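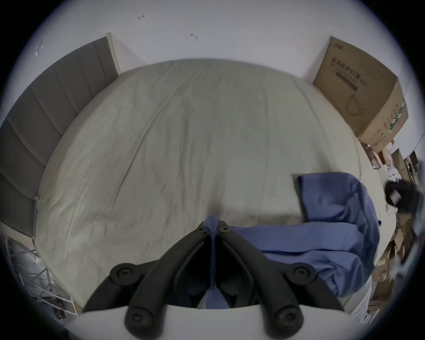

By Kamel

Monday, April 4, 2022

Hello again, and welcome to the 1368 of you who get the Kamesance letter now (it was 900 last August, so somebody's been forwarding it, thank you!). I'd promised you window boxes this time, but the spare room has eaten my whole fortnight and I'm going to tell you about that instead.

If you've moved house lately you'll know the stage I mean. The bed is in, the big grey headboard is up against the wall and looking very grand, and then along the side there's a great drift of cardboard that came in with everything and won't go out again. Flattened boxes, bits of flattened boxes, brown scraps that come off when you flatten the boxes. I keep thinking I've got to the bottom of it and then I shift one piece and there's more.

So I've been going at it from the bed outwards. The bed is the only flat place in there big enough to fold on, and the first rule I've made myself is that nothing lives on it overnight. Things can be folded on it, sorted on it, sworn at on it, but by the time I go downstairs it has to be a bed again. The blue stuff has broken this rule more than anything else. I fold it, I need it for something, I put it back in a heap and tell myself it's only for a minute.

My folding method, for what it's worth: lay it out, smooth from the middle towards the edges, bring the long sides together, then halve it and halve it again until it'll sit on a shelf. Do it on the mattress with the sheet pulled tight or you end up folding half the sheet in with it. I did that twice.

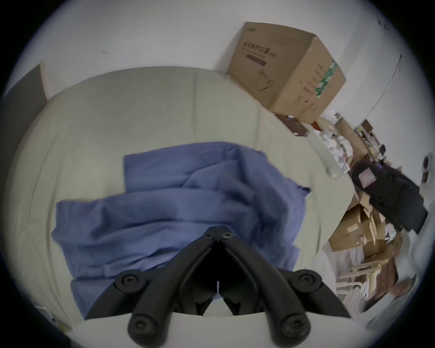 The blue cloth, still waiting for its shelf, and the big cardboard box

Now, boxes. I'm keeping the big one for the moment - it's sturdy, and it can take the winter bedding once I've got the winter bedding in one place. The thin stuff is going. Marnovcombe tip takes cardboard if it's flat and the tape is off, and you really do have to take the tape off, they'll hand it back to you. I go round with a bread knife (blunt, calm down) and do a few at a time while the radio's on. Cardboard tubes I can't bring myself to part with. A few of you wrote in about using them for wrapping paper, and I'm stealing that.

Then there's the wall. Plain white, and I love it, but it has these little marks on it and once you've spotted them you lie there and look at them. I've bought a small tub of filler from Wudanska on the high street and I'm going to do them all in one go with a bit of fine sandpaper and the leftover paint. If anyone has a trick for blending new white into old white so it doesn't show as a patch, please, please reply to this.

One question before I go. That headboard has upright seams all the way along and I'd like to know what people use to get the dust out of them. I've tried the hoover with the brush end, which was all right. Somebody suggested a clean paintbrush and I fancy trying that next.

Window boxes in the next one, unless the landing cupboard gets me first.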